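Destmont Laboratory, Manipulation Group
Notebook entry, January, Sunday session
Subject: Edge selection in cloth grasping, wrist view only

Purpose. To determine whether the grasp point proposed from the wrist camera alone agrees with the point chosen by a person looking at the same still. The overhead camera was disconnected for the full session. The Kahraman planner was used without changes from the previous entry, apart from the crop size noted below.

Setup. Arm on bench 2, two-finger gripper with the flat pads. Pads cleaned at the start and again at the midpoint. The Bemthorpe calibration was rerun at 9:40 a.m. and accepted. Room lights on, blinds closed. Crop enlarged on all sides so that the fingertips and the cloth ahead of them stay inside it throughout the approach. The smaller crop had been losing the hem just before closing, and the planner then fell back on its last estimate with no warning in the log.

Data. The training pool now holds 3,394 wrist stills with a marked edge. Of these, 552 were set aside before training and have not been used for tuning. Items in the held-out portion were folded by hand and placed without a fixed orientation. Two colleagues marked the edges independently; where the marks disagreed, the still was returned for a third reading.

Method. Each trial begins with the gripper open above the cloth. The planner proposes a point and a closing direction, the arm descends, and the fingers close. A trial is scored as a success if the cloth leaves the table in a single layer and remains held for eight seconds. Picking up two layers is scored as a failure even when the hold is firm. This is stricter than the rule used in the Warton runs, and the two sets of results should not be placed in the same table.

Observations. Fourteen trials were completed. Single-layer grasps were obtained in nine. Of the five failures, three were double layers, one was a slip during the lift, and one was a refusal by the planner to propose any point. The refusal was not repeated when the same cloth was presented again after a quarter turn.

The double-layer cases share a feature. In each, the proposed point lay on a crease running nearly parallel to the true hem, and the planner's confidence was high. Creases and hems produce similar shading under soft light, and at this distance the wrist view offers little else to separate them. A change of color at the hem appears to help, though the present trials were not designed to test this and no claim should be entered in the report on that basis.

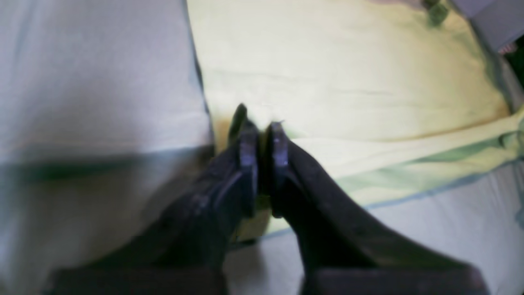

Pale fabrics remain the harder group. Contrast between the cloth and the surface beneath it is low, and the dark fingers pull the automatic exposure upward, so that detail in the lightest areas is reduced. Exposure should be fixed by hand before the next session and the value written here -- the automatic setting makes it difficult to compare one trial with another.

Agreement with the human marks was good on plain cloths and poor wherever a second cloth lay alongside the first. In the latter case the planner tended to prefer the boundary between the two items over the hem of either one. It is not yet clear whether this comes from the training pool, in which single items predominate, or from the larger crop.

Actions.
Fix exposure; repeat the pale group.
Add stills with adjoining cloths to the pool. Held-out portion to remain closed.
Run the old crop on the same 14 placements, if they can be reproduced from the overhead record -- note that no such record exists for this session, so placements must be rebuilt from the first wrist still of each trial.
Replace the left pad before the slip test. Spare pads are in the second drawer.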